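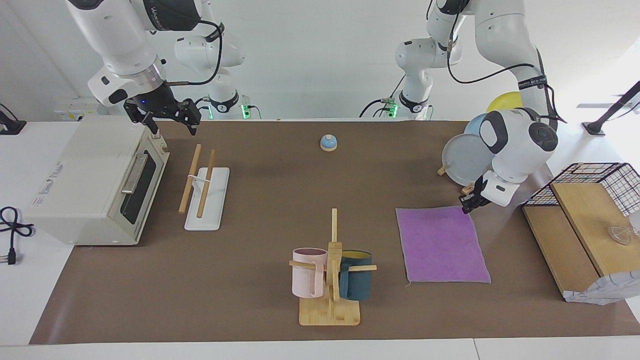 The kitchen table, with both arms over the mat.

Clubs & Activities > Engineering > Robotics

By Rochelle Kapoor, faculty advisor
Updated October

About the Carrasco Two-Arm Club

The Carrasco Two-Arm Club is a student robotics group at Carrasco Technical School. We meet on Tuesday after the last class and work on one problem: getting a pair of robot arms to do ordinary kitchen jobs on an ordinary table. Students in any grade can join. You do not need to know how to program when you start.

The club began with 4 students and a single arm that could stack blocks on a good day. When the second arm was added, the members voted to drop blocks and move to household objects. Mugs, plates, towels and chopsticks are harder to handle, and everyone already knows what a correct result looks like.

How we work

Members join one of two groups. The motion group plans how each arm reaches, grips and lets go. The records group keeps the logbook, which has 2834 entries so far. Every attempt gets a line in it, including the ones where an arm never left its starting position. New members spend their first month in records. Some of them like it and stay there.

The table is set with the same kinds of things each time -- a toaster oven, a mug tree with two mugs, a dish rack with plates, a purple cloth and a pair of chopsticks. Students sketch the layout before they run anything. A mug tree turned the other way is a different problem for the arms, and it goes down as a different layout. 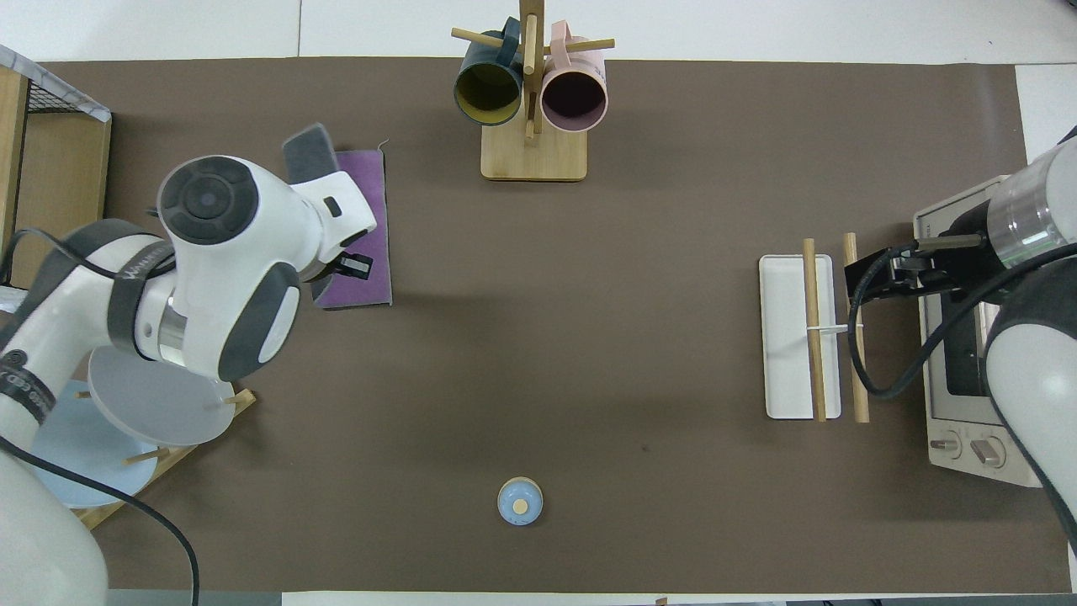

Left arm at the purple cloth, right arm at the chopsticks.

The cloth and the chopsticks take up most of our time this semester. Cloth changes shape whenever it is touched, so a grip that was fine on one attempt can be wrong on the next. Chopsticks are thin and leave very little room for error in height. The motion group has been rewriting its approach path for both and is still arguing over how far open the fingers should be on the way down.

Competition

Each spring we enter the Lukon Table Challenge, in the home tasks division. Last year the team placed 7 out of the schools entered and lost most of its points on plates. Travel is paid for out of club dues and the fall bake sale.

Joining

Come to Room 1511 on any meeting day and ask for a safety sheet. It has to be signed by a parent or guardian before you can run the arms -- watching and keeping the log are fine without it. Tie back long hair and leave bags by the door. Questions can go to Ms. Kapoor in the same room before first period.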